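Did Moses want the job? Reluctant leaders and the rest of us
Forum: Faith and Leadership > Book and Scripture Discussion 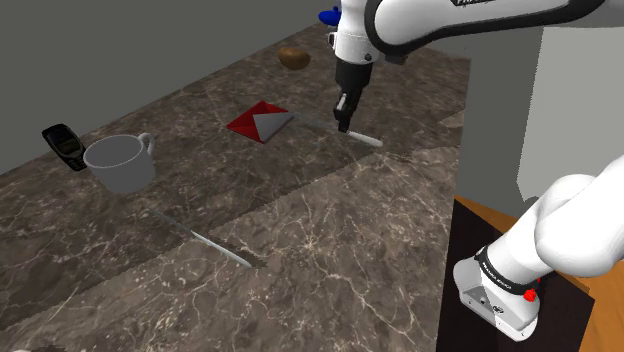 Robot arm over a dark marble countertop, gripper at a long, thin utensil

harrow_lane
Posted May 12, 2026
Our men's group is working through Exodus 3 and 4 and we got stuck on the excuses. Moses gives one after another. Who am I, what do I tell them, they won't believe me, I'm slow of speech, please send somebody else. The study guide treats this as humility. I read it as a man who flat out didn't want to go. Does it matter which one it is?

Pesstead
It matters some. If it's humility, the lesson is that God likes humble people. If it's refusal, then he was sent anyway, and God was angry with him by the end of it (4:14). I don't see how you get humility out of verse 14.

Waqas Abbasi
I would put more weight on the forty years in Midian. He had kept sheep in that same wilderness before he ever led people through it. He knew where the water was. I think the preparation was done long before the bush, and his feelings about it that day are a smaller matter.

mengal77
Disagree with Waqas. The text never says he knew where the water was. They run out of water in chapter 15 and again in chapter 17. People have been preaching the "shepherd training" sermon for years and there's very little under it.

Waqas Abbasi
Fair point on the water. I still say he had lived there. The mountain in chapter 3 is the same one he brings them back to. That part is in the text.

mengal77
OK, the mountain I'll give you.

Folel
I was an elder for 11 years and I said no twice before I said yes. It wasn't humility. I had seen what the last man went through and I didn't want my wife to go through it. The third time they asked, there was no one else left to ask — so I did it. I wasn't especially good at it either. I'd be careful about teaching that reluctance is a sign of calling. Sometimes a man says no and he's right.

harrow_lane
Folel, can I read that to the group? No name on it.

Folel
Sure.

Pesstead
Folel's last line is the one I'd argue with. Jonah said no too.

Folel
Jonah had heard from God directly. I had heard from the nominating list.

ivow_reader
Look at Jeremiah 1 next to it. Same kind of objection, and he gets a hand on his mouth where Moses gets Aaron. We did the two side by side in July and it took 10 weeks because people kept bringing up their own stories. Leave extra time.

harrow_lane
We have two weeks. I'll do Jeremiah 1 for the second one and drop the study guide questions.

mengal77
Keep question four, the one on Aaron. The rest can go.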